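Nine hours in Lidbridge

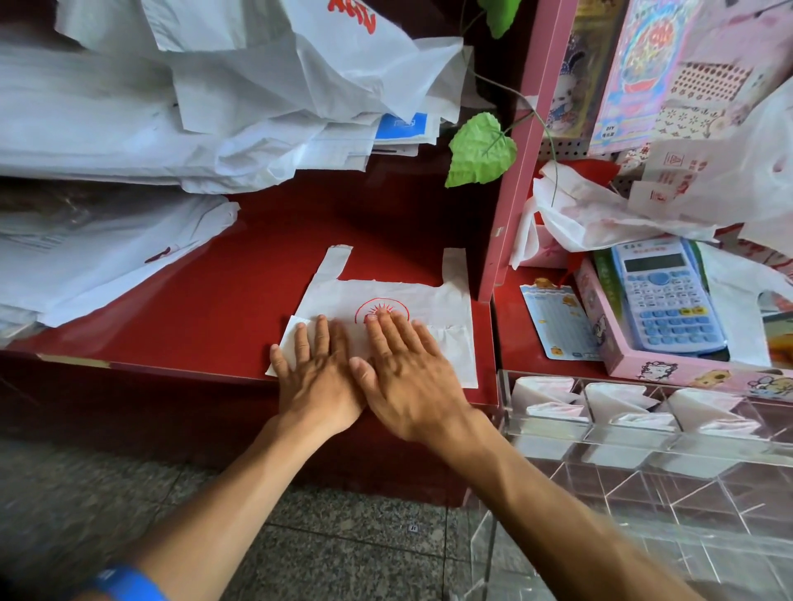

I finished the first chapter of Lidbridge on Monday night, nine hours in, and I'm still not sure whether I like it. You play Colette Sabatier, who comes home to a harbor town called Nirkport to run her aunt's general store and ends up looking into a missing ferry. The mystery is fine. What surprised me is how much of the game is plain shop work. Between conversations you price cans, sweep, and fold the bags at the counter, pressing each white plastic one flat with both hands until the red sun on the front lies smooth. You hold both triggers and ease them down together. Go too fast and the corner pops up and you start over.

I thought I'd hate that. By the third in-game day I was doing it without being asked, mostly to hear the customers talk. They only gossip while you're busy. If you stand at the register and stare at them, they buy their bread and leave. I missed a whole side story about the Tessier family because I kept skipping the chores.

The detective part is weaker. Clues go into a notebook with 37 slots, and you can't throw anything away. By the end of the chapter mine was full of ferry times and I had to scroll past them every time I wanted to check a name. Accusing someone is a long menu, and the game lets you get it wrong. I did, and had to reload a save from 12 scenes back – there's no chapter select.

Léonie Bailly wrote the script. Her last game was Tirkedcombe, which I gave up on at the lighthouse. This one is funnier and the people sound more like people. The aunt's phone calls are the best thing in it so far.

It runs well on my old laptop apart from the market square, where it stutters when it rains. Turning shadows down to low fixed most of it. I'll start chapter two this weekend and leave the 100 percent run to somebody else.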